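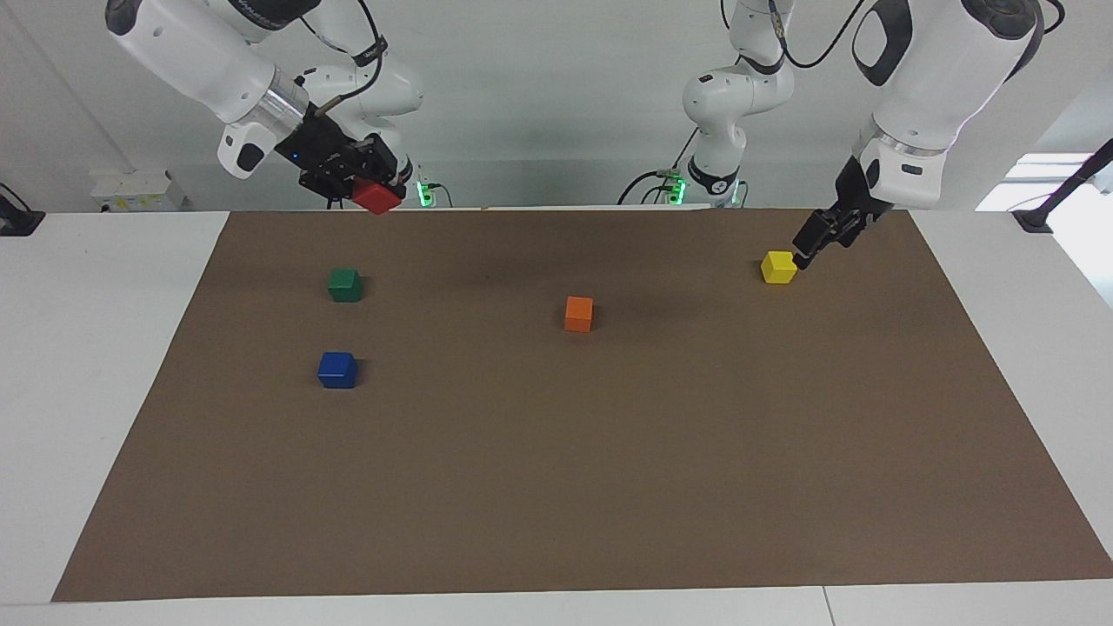
Kategorie: Gremien und Protokolle

Niederschrift über die Sitzung des Arbeitskreises Automatisierung
Ort: Technikum Stultska, Vorführraum
Datum: 30. Januar
Sitzungsleitung: Siiri Mustonen

TOP 1 Eröffnung und Formalia
Die Sitzungsleiterin eröffnet die Sitzung und stellt die Beschlussfähigkeit fest. Die Tagesordnung wird ohne Änderung angenommen. Das Protokoll der vorangegangenen Sitzung wird bei einer Enthaltung genehmigt.

TOP 2 Besuch der Delegation aus Lelutville
Die Sitzungsleiterin begrüßt die Gäste des Berufsbildungszentrums Lelutville. Die Delegation erwägt, im Rahmen des Vorhabens Pruvach einen eigenen Übungsplatz mit zwei Roboterarmen einzurichten, und bittet um Auskunft zu Platzbedarf, Betreuung und Unterhalt. Der Arbeitskreis sagt zu, die hiesige Raumplanung in Kopie zu überlassen.

TOP 3 Vorführung am zweiarmigen Arbeitsplatz
Die Vorführung wird von der Firma Shiferaw betreut. Aufgabe ist das Greifen und Umsetzen farbiger Würfel auf einer mit braunem Papier belegten Tischfläche. Beide Arme sind mit schwarzen Parallelgreifern ausgestattet.

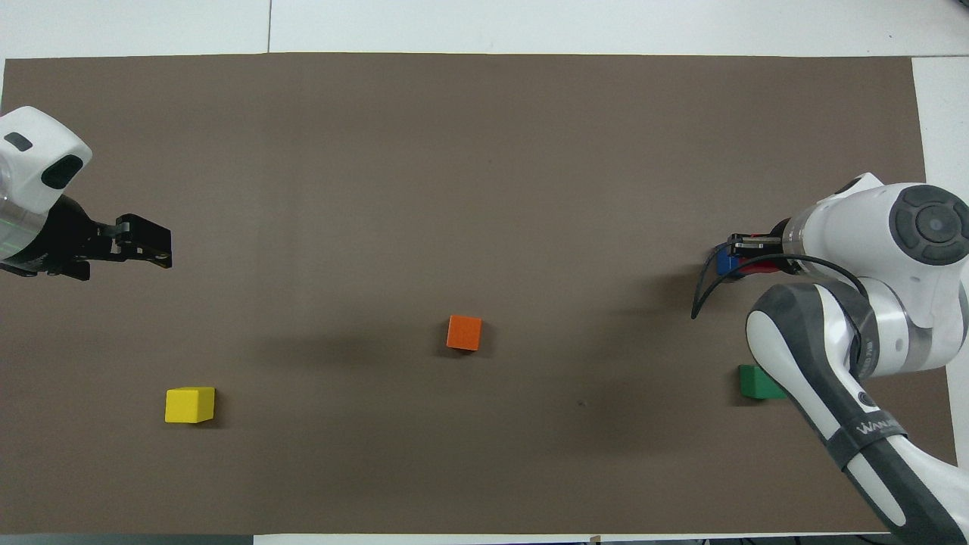 Vorführung zu TOP 3: Der rechte Greifer hält einen blauen Klotz, der linke ist geöffnet.

Auf Nachfrage der Gäste erläutert die Firma Shiferaw, dass die Papierunterlage Spiegelungen der Tischplatte vermindern soll und bei Bedarf ausgewechselt wird. Zur Frage nach der Einarbeitung wird mitgeteilt, dass für Auszubildende 22 Unterrichtsstunden vorgesehen sind. Ein Mitglied regt an, künftig auch Teile mit unregelmäßiger Form einzubeziehen. Die Anregung wird zur Prüfung an die Firma Shiferaw weitergegeben.

TOP 4 Tag der offenen Tür
Für die Veranstaltung liegen 67 Anmeldungen von Schulklassen und Betrieben vor. Insgesamt wird mit bis zu 300 Besuchern gerechnet. Der Arbeitskreis beschließt einstimmig, den zweiarmigen Arbeitsplatz in das Programm aufzunehmen. Für Beschilderung und Absperrung werden 500 Euro bereitgestellt. Die Einteilung der Aufsicht erfolgt schriftlich durch die Sitzungsleitung.

TOP 5 Verschiedenes
Der Schlüssel zum Vorführraum ist künftig am Empfang gegen Unterschrift abzuholen. Weitere Wortmeldungen liegen nicht vor.

Für die Richtigkeit: Siiri Mustonen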